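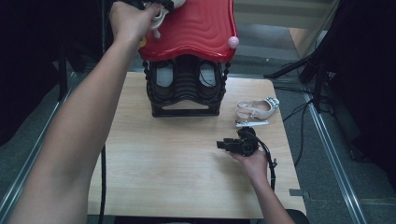
According to one operator on the early shift at Hurnitton, the question used to be whether the gripper would open all the way on the first try of the morning, and the usual answer was to cycle it a few times and hope. A second operator told the project team that a worn pad was harder to catch than a broken one, as the tool would go on working and simply drop more pieces.

Those remarks were collected during a review of the small-object handling cell at the Hurnitton workshop of Brotia, which today announced a revised setup and maintenance program for the cell. The program was prepared with Sartori, the company's service contractor, and took effect on Wed 11 October.

The Hurnitton cell is used to develop and check handling routines for small and irregular goods, including toys, footwear and accessories. Its work depends on hand-held grippers, which operators use to demonstrate a grasp, and on a matching gripper mounted on the cell's arm, which repeats it. Both types share the same fingers, pads and cable connector. Until now they were serviced on separate schedules and by separate teams.

Under the revised program, all grippers belonging to the cell are entered in a single service log and inspected at the same interval. Finger pads will be replaced after 3,000 grasp cycles, whether or not wear can be seen. The previous practice was to replace pads on the operator's judgment. A review of past service records showed that pads had been changed after as few as 1,930 cycles and that one set had remained in use well beyond the new limit.

"A demonstration made with worn pads teaches the arm to squeeze harder than it should," the company said in a statement. "The hand tool and the arm tool must be in the same condition if the results are to be of any use to our customers."

The daily start-up procedure has also been rewritten. Before the first task of a shift, the operator opens and closes the gripper through its full travel, checks both fingers for side play, and confirms that the closed position reads zero. The cable is then examined along its full length, with particular attention to the point where it enters the housing. A gripper that fails any of these checks is tagged and returned to the service bench. Operators are no longer permitted to adjust the finger screws at the worktable.

Cable damage accounted for the largest share of lost time in the period under review. In most cases the conductor had failed inside the strain relief, where the fault could be reproduced only by bending the cable by hand. Sartori has fitted a longer strain relief to every hand-held unit and has specified a more flexible cable for replacements. Cables taken out of service will be cut before disposal so that they cannot be returned to the parts drawer by mistake.

Calibration of the arm-mounted gripper will be carried out weekly, and after any replacement of fingers, pads or drive belt. The technician closes the fingers on a set of gauge blocks and records the reported width for each one. Where a reading falls outside the tolerance, the zero position is set again and the full sequence is repeated. A second failure requires the drive belt to be inspected and, if stretched, replaced. The old belt is kept with the service record until the next weekly calibration has been passed.

Sartori completed the first full service under the program ahead of its effective date. The work covered 42 individual checks. Two grippers were found to have excess side play and were rebuilt with new finger pins. One unit had been fitted with a drive belt of the wrong length during an earlier repair. It has been corrected, and the belt part number is now printed on the inside of the service cover. The cycle counter on the arm-mounted gripper stood at 2,351 when its pads were removed for examination, and the pads were replaced at that time to bring all units onto the common schedule.

Tools and spare parts for routine work have been moved to a bench next to the cell. Stock held there includes finger pads, pins, belts and cables. Repairs to motors and control boards will continue to be performed at the Sartori service center in Holport, and a spare gripper will be supplied to Hurnitton while a unit is away.

Operators and technicians at Hurnitton have been trained in the new procedures, and the written instructions have been posted at the cell. The operators' comments gathered during the review will be considered again when the program is assessed in December. Brotia will decide after that assessment whether the same schedule should be applied to its handling cell in Holport, which uses an earlier model of gripper with a different pad mount.

Customers with work in progress at Hurnitton do not need to take any action. Requests for service records relating to a particular project may be sent to the Brotia customer office at Hurnitton.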